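The Coffee Table at the End of the Day
Home & Household, 8/20/25

In most family homes the coffee table is the first surface to fill and the last to be cleared. It receives the mail, the headphones, the half-read magazine and, where there are children, whatever was being driven across the carpet before dinner. The Bremia Institute for Domestic Studies has spent much of the past year looking at how households deal with this one piece of furniture, and its findings offer practical guidance to anyone who shares a living room with small toys.

The study, led by Aba Amissah, drew on diaries kept by 285 households in the Usberg district. Participants recorded when the living room was tidied, who did the work and where each item was returned. In total the institute received 2782 entries. The great majority described an evening routine, and most of those routines began with the table.

Ms. Amissah attributes this to height. "A table at knee level is within reach of every member of the family," she said. "Children use it as a road, a shop counter and a stage. Adults use it as a shelf. Both groups regard it as theirs, and the objects on it at seven in the evening reflect that."

Toy vehicles were the items most often mentioned in the diaries, followed by soft toys and building bricks. The vehicles tend to stay where play stopped. Soft toys travel farther, and many families reported finding them under cushions or behind the couch several days later.

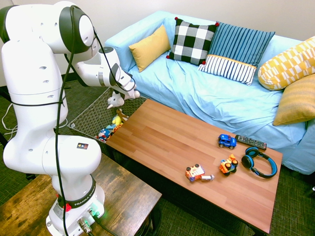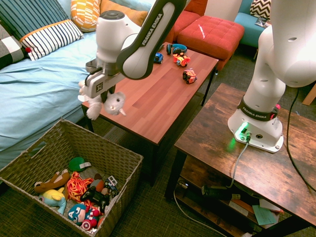

A coffee table with a small blue toy car among the things left on it.

Storage was the second subject of the study. Households that kept a single open basket within a few steps of the table finished the evening routine sooner than those with lidded boxes in another room. Lwazi Jacobs, who designed the diary forms, recommends wicker or soft fabric for this purpose, as both are light enough for a child of three to drag. He advises against sorting by type. A basket that accepts cars and plush animals alike asks very little of a tired child, and a closer sorting can wait for the weekend.

Certain items do not belong in the basket at all. Headphones, remote controls and charging cables accounted for a good share of the complaints in the diaries, usually after they had been swept up with the toys. The institute suggests a shallow tray on a side table or a lower shelf, reserved for adult belongings and emptied once a week. Papers should have a place of their own – a folder or an upright file is sufficient.

The timing of the routine also deserves attention. Families with children under 6 did best when tidying took place before the bath, while there was still some energy for it. Pascal Reuter, a father of two who kept a diary from January onward, moved the task forward by half an hour and reported fewer disputes. His daughters now clear the vehicles first and carry the stuffed animals over last, an order they chose themselves.

The full report, with a printable diary form, is available from the institute on request. A second study, on hallways and shoe storage, is in preparation.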